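# The Long Life of the Shipping Carton

*Most goods spend more of their lives in a box than on a shelf. The people who design, fill and dispose of those boxes are asking how well the arrangement serves anyone.*

5/4/19

The packing hall at Nurkier occupies the ground floor of a former textile mill, and it is quieter than visitors expect. Flat cartons arrive on pallets at the north door and leave, folded, filled and taped, by the south. Between the two doors stand 28 packing stations, each supplied with the same equipment: a tape dispenser, a scale, a label printer and a steel rule. The rule is used more often than the scale. Carriers now charge for the space a parcel takes up as well as for its weight, and a carton that is two inches too tall may cost more to send than the article inside it.

Lukian Hordiienko has managed the hall for nine years. He came to the work from furniture delivery, where, he says, he learned what a corner can and cannot survive. "People think damage happens when something is dropped," he says. "Most of what I see is from stacking. A box sits at the bottom of a pile for three weeks in a damp warehouse, and it gives up slowly."

The strength of corrugated board comes from its middle layer, a sheet of paper pressed into waves and glued between two flat liners. The waves, known in the trade as flutes, act as a row of small arches. Set upright, they carry a considerable load. Laid on their side, they carry much less. For this reason the flutes in an ordinary shipping carton run from top to bottom, and for this reason the arrow printed on the outside matters even when the contents could travel in any position.

Paper also takes up moisture from the air. A carton which performs well in a dry testing room will lose a good part of its strength after a few days in a humid port, and will not regain all of it when it dries. Designers allow for this with a margin of safety. How large that margin should be is the subject of a long argument between those who buy the board and those who answer the complaints.

## A language of symbols

The marks on the outside of a carton are older than the barcode and in some respects more ambitious. They were intended to be understood by any handler in any country, with no shared language and often in poor light. The wine glass, the umbrella and the pair of arrows are now so familiar that they appear on T-shirts and office mugs. Whether they are obeyed is a separate matter.

Crisóforo Varela, who teaches packaging design at the Nerncombe Institute, has made a study of the question. Over one academic year his students observed 400 cartons as they moved through a regional sorting center. All of them carried an upright mark. At the last point of observation, 227 were standing the right way up.

"One may read that as a failure or as a modest success," Mr. Varela says. "Without the mark, the result would be governed by the shape of the box. A tall box falls over. A flat box stays flat. The mark has some influence, but it is competing with gravity and with a worker who has very little time."

He is more critical of the glass. In his view it has been printed on so many sturdy articles that it has lost its force. Sacks of garden soil have been delivered to the institute with a fragile label attached. A symbol that appears everywhere asks for no particular care, and handlers who were once trained to set such parcels aside now place them on the belt with the rest.

The umbrella fares better. Varela's students found that cartons showing it were seldom left on open loading docks when rain was expected, although several staff members said they would have moved any cardboard box under cover, marked or unmarked.
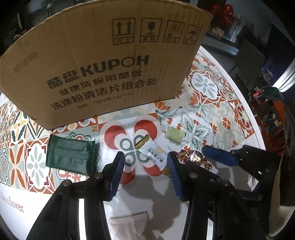 There are also marks that few people outside the trade can read. A circular stamp on the bottom flap of many cartons gives the name of the board maker and the results of a strength test. It was designed for the benefit of carriers, who wished to know whether a damaged box had been fit for the journey in the first place. Mr. Hordiienko still turns over an unfamiliar carton to look for it. His younger colleagues, he says, look up the supplier on a screen.

## Boxes inside boxes

The growth of home delivery has changed what a carton is asked to do. For most of the last century, a box of household goods traveled on a pallet with others of its kind, from factory to warehouse to shop. It was opened with a knife in a back room and flattened before any customer saw it. The bottle or packet within had its own job, which was to stand on a shelf and attract attention.

A parcel bound for a private address has no pallet and no neighbors of the same size. It may be handled by a dozen people and will pass over several belts. Many sellers responded by placing the original carton inside a second, larger one and filling the gap with paper or air cushions. The practice is safe, and it is wasteful. It also leaves the customer with two boxes to break down where there used to be none.

Welness, a supplier of bath and kitchen products, stopped the practice last May for part of its range. Its engineers redesigned the inner carton with heavier board and a tighter fit, so that it could be sent alone. The work took longer than planned. Early versions held up well but were difficult to open, and the company received letters from older customers who had been obliged to ask a neighbor for help. A tear strip was added, then moved, then widened.

The result uses more material in the inner box and less in total. It has one further drawback that the company did not foresee. Because the carton is printed with the name of the product, anyone passing the doorstep can see what has been ordered. For dish soap this is of little concern. For other articles it has proved a sensitive point, and Welness continues to offer a plain outer box upon request.

Liquids remain the hardest case. A bottle is heavy for its size, it shifts its weight in motion, and a single loose cap may spoil everything else in the parcel. Mr. Hordiienko keeps the bottled goods at the four stations nearest his office. The packers there stand each bottle upright, fit a divider and tip the closed carton on its side for a count of ten before it is sealed.

## After the delivery

Corrugated board is among the easier materials to recycle, and it is widely collected. The fibers can be pulped and formed into new sheets several times before they grow too short to hold together. Food grease, wax coatings and large amounts of plastic tape all reduce the value of what is collected. Damp does as well, although less than is commonly supposed.

A great many cartons, however, are not recycled at once. They are kept. Nautiyal, a firm that recovers used packaging from apartment buildings, surveyed the residents of one large block before starting its service there. Of those who replied, 72 percent said they were storing at least one empty carton that they expected to need. The reasons given were sensible ones: a possible return, a future move, a birthday present of awkward shape. Some of the cartons had been kept for years.

The firm now collects sound boxes separately from damaged ones and sells them to small businesses in the surrounding streets. A used carton will bear less weight than a new one, having been creased and perhaps stacked before, but it is entirely suitable for a set of towels or a pair of shoes. Old labels must be covered or removed, and handling marks that no longer apply should be struck through with a heavy pen. Nautiyal's sorters found that buyers often left these in place – a sweater may be sent across the state under the sign of the wine glass.

Mr. Varela regards reuse with approval and a degree of professional caution. His present research concerns the second journey of a box, for which there are few published figures. He has a storeroom at Nerncombe filled with cartons returned by former students, each bearing a record of where it has been. The oldest has made eleven trips. Its corners are soft and one flap has been replaced with a piece cut from another box, and it is due to be mailed again before the end of the term.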